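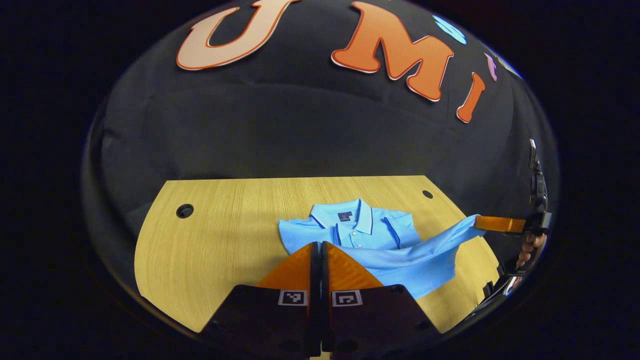 Corrections should travel as far as the claim they correct

In December a set of minutes from Clellby town council went round local groups with one line altered. The genuine text recorded a vote to defer the Drustberg Road closure. The altered text recorded a vote to approve it. The council posted the original minutes within a day, and by then the false page had been shared 727 times.

The checking was sound. Jeptoo Makokha at the Odera desk compared the typeface, the paragraph numbering and the clerk's signed copy, and published her findings with each source linked. My complaint is with what came next. The correction sat on a separate page under a headline that repeated the false claim in full, with the word "False" placed after it. On a phone, the preview stopped before that word.

Two changes would help. The first is order. A headline should state what the record says and leave the rumour for the second paragraph. The second is attachment. Hadent, which hosts four of the six groups involved, can already pin a notice to a post. It should pin one to every copy of a document shown to be altered, and keep the original visible beneath it.

Some editors object that pinned notices draw attention to posts that would otherwise fade. That is a fair point for a claim seen by five people. It is a weak one for a page that residents were quoting at a public meeting.

There is also the matter of who decides. I would limit the notice to cases where a signed original exists and can be linked — disputed opinion should stay out of it.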